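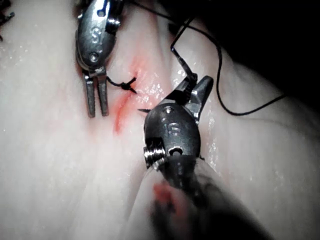

Planditura-Stiftung trauert um ihren Gründungsvorsitzenden Dr. Virgilio Enriquez

Bostier, Mai 2019

Die Planditura-Stiftung für chirurgische Fortbildung nimmt Abschied von ihrem Gründungsvorsitzenden Dr. med. Virgilio Enriquez. Er ist im Alter von 81 Jahren nach längerer Krankheit im Kreis seiner Familie in Bostier verstorben. Vorstand, Kuratorium und Mitarbeiterschaft sprechen den Angehörigen ihr tief empfundenes Beileid aus.

Dr. Enriquez stand der Stiftung von ihrer Gründung an 19 Jahre lang vor und blieb ihr anschließend als Ehrenvorsitzender verbunden. In seine Amtszeit fallen der Erwerb des Hauses am Fenger Tor, die Einrichtung der Fachbibliothek und der Aufbau des Stipendienprogramms, aus dem bis heute 452 Ärztinnen und Ärzte in der Weiterbildung gefördert wurden.

"Dr. Enriquez hat die Stiftung mit großer Beharrlichkeit geführt", erklärt die Vorstandsvorsitzende Sun-ja Oh. "Er las jeden Förderantrag selbst, auch in Jahren, in denen ihm die Geschäftsstelle diese Arbeit gern abgenommen hätte. Wer abgelehnt wurde, erhielt von ihm einen Brief mit einer Begründung und meist auch mit einem Hinweis, wohin man sich sonst wenden könne." 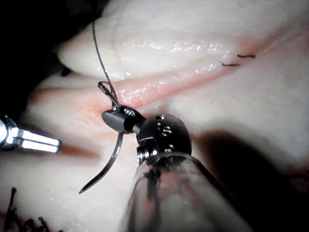

Lebensweg

Virgilio Enriquez wurde als drittes von fünf Kindern eines Schiffszimmermanns geboren und kam als Student nach Deutschland. Nach Staatsexamen und Promotion trat er als Assistenzarzt in die chirurgische Abteilung des damaligen Kreiskrankenhauses Bostier ein, der er mit einer zweijährigen Unterbrechung bis zum Ruhestand angehörte, zuletzt als leitender Oberarzt.

Neben der klinischen Tätigkeit widmete er sich früh der Ausbildung des Nachwuchses. Seine Abendkurse im Hörsaal der Pflegeschule wurden zunächst ohne Vergütung und ohne eigene Mittel abgehalten. Aus dem Teilnehmerkreis ging später der Förderverein hervor, der gemeinsam mit der Familie Feng das Stiftungskapital aufbrachte.

Der Stadt Bostier war der Verstorbene in vielfältiger Weise verbunden. Er sang über Jahrzehnte im Bass der Kantorei, gehörte zwei Wahlperioden lang dem Beirat der Stadtbücherei an und pflegte am Südhang einen Garten, dessen Quittenernte regelmäßig den Weg in die Geschäftsstelle fand.

Virgilio Enriquez hinterlässt seine Ehefrau Yanling Fan, den Sohn Weidong Fan mit Familie sowie zwei Schwestern. Ein Bruder und die älteste Schwester sind ihm im Tod vorausgegangen.

Würdigung durch Weggefährten

Mingxuan Xiong, Vorsitzender des Kuratoriums, hebt die Verdienste des Verstorbenen um die Bibliothek hervor. Der Bestand von 3.789 Bänden gehe zu einem erheblichen Teil auf private Schenkungen zurück, die Dr. Enriquez persönlich eingeworben habe. "Er fuhr selbst zu den Nachlässen, sichtete die Kartons und schrieb die ersten Katalogkarten mit der Hand", so Xiong. Diese Karten werden im Archiv der Stiftung aufbewahrt.
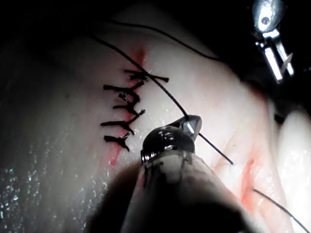 Schwarze Einzelnähte an einem teilweise verschlossenen Schnitt.

Trauerfeier und Beisetzung

Die Beisetzung findet auf Wunsch der Familie im engsten Kreis auf dem Friedhof Bostier-Süd statt. Eine öffentliche Gedenkfeier richtet die Stiftung im August im großen Saal des Hauses am Fenger Tor aus. Die musikalische Gestaltung übernimmt die Kantorei. Ort und Uhrzeit werden mit gesonderter Einladung bekannt gegeben; Anmeldungen nimmt die Geschäftsstelle entgegen.

Ein Kondolenzbuch liegt während der Öffnungszeiten im Foyer der Stiftung aus. Schriftliche Beileidsbekundungen werden an die Familie weitergeleitet. Die für den laufenden Monat vorgesehene Mitgliederversammlung des Fördervereins wird verschoben.

Anstelle von Blumen und Kränzen bittet die Familie im Sinne des Verstorbenen um Zuwendungen an den Stipendienfonds. Auf Beschluss des Vorstands wird dieser künftig den Namen Virgilio-Enriquez-Fonds tragen. Vorgesehen ist ein jährliches Reisestipendium in Höhe von 1.000 Euro für Assistenzärztinnen und Assistenzärzte kleinerer Häuser.

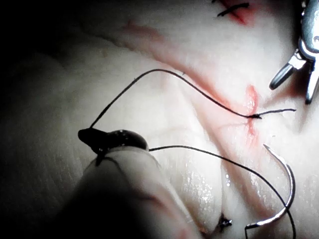

Schnitt und schwarzer Nahtknoten auf einem hautähnlichen Gewebepolster.

Über die Planditura-Stiftung

Die Planditura-Stiftung ist eine rechtsfähige Stiftung des bürgerlichen Rechts mit Sitz in Bostier. Sie fördert die chirurgische Fort- und Weiterbildung durch Stipendien, Kurse und den Betrieb einer öffentlich zugänglichen Fachbibliothek. Ihr Förderverein zählt rund 800 Mitglieder.

Pressekontakt

Planditura-Stiftung, Geschäftsstelle
Haus am Fenger Tor, Bostier
Medienbetreuung: Agentur Desileck

Abdruck honorarfrei, Belegexemplar erbeten. Ein Porträt des Verstorbenen stellt die Agentur Desileck Redaktionen auf Anfrage zur Verfügung.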